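House rules for the handling bench: the gallery

Hello again! This is the page I keep promising people, with the rules we work by at Stivbridge when the two-handed robot is at the table. Rachid Radwan and I wrote the first version in January on one side of paper, and it has been scribbled on ever since (mostly by Shaimaa Tawfik, whose pen is easy to spot). Last updated 16 Oct 2020.

I've put our rules in with the picture because I never remember a rule until I've seen where it applies. If you're coming over from the Hurna site, read the lot before your first session, please!

1. One part on the table

Everything else stays on the trolley: spare fittings, screws, your tea. We used to line up a whole row of parts ready to go and the hands would catch the wrong one, so now it's one at a time and we put up with the walking. 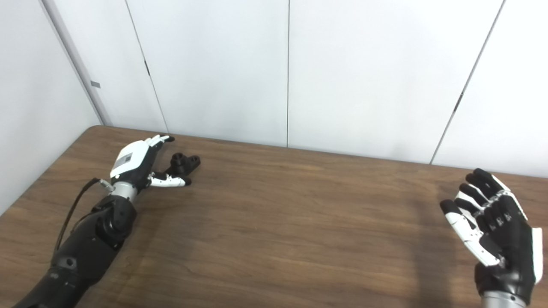 Left hand down at the small black part, right hand held upright with its palm turned in, and plenty of bare wood between the two. I like that gap a lot. If you can't see a good stretch of table between the hands, stop and set up again.

2. Cables before anything else

Run your eye along each forearm to the wrist and look at the connector. Then do it again with the arm bent. Driss Lamrani does his by torchlight, which I laughed at until he found a nick in one I'd just passed.

3. Slow for the first 30 runs

Any new part gets 30 slow runs, even if it looks just like the last one. Naima El Sherbiny wanted 500 and we had a long and fairly cheerful argument about it. Full speed only after two of us have signed the sheet.

4. People's hands stay out

No reaching in to nudge a part straight while the arms are live, ever. Pause, call "clear", wait for the answer, then go in. Yes, even for a tiny nudge. Yes, even if you're Essam Farouk and you've been doing this for longer than the rest of us put together.

5. Write down the drops

Every drop goes in the Benkirane book with the part number and the speed. We've got 118 entries so far and I still go back through them when a grip is being odd.

6. Leave it as you'd like to find it

Hands parked open, table wiped, book back on its hook. The next shift starts early and they do notice!

Rule 3 is up for another chat when the Butmont lot visit, so send me your thoughts before then if you've got any.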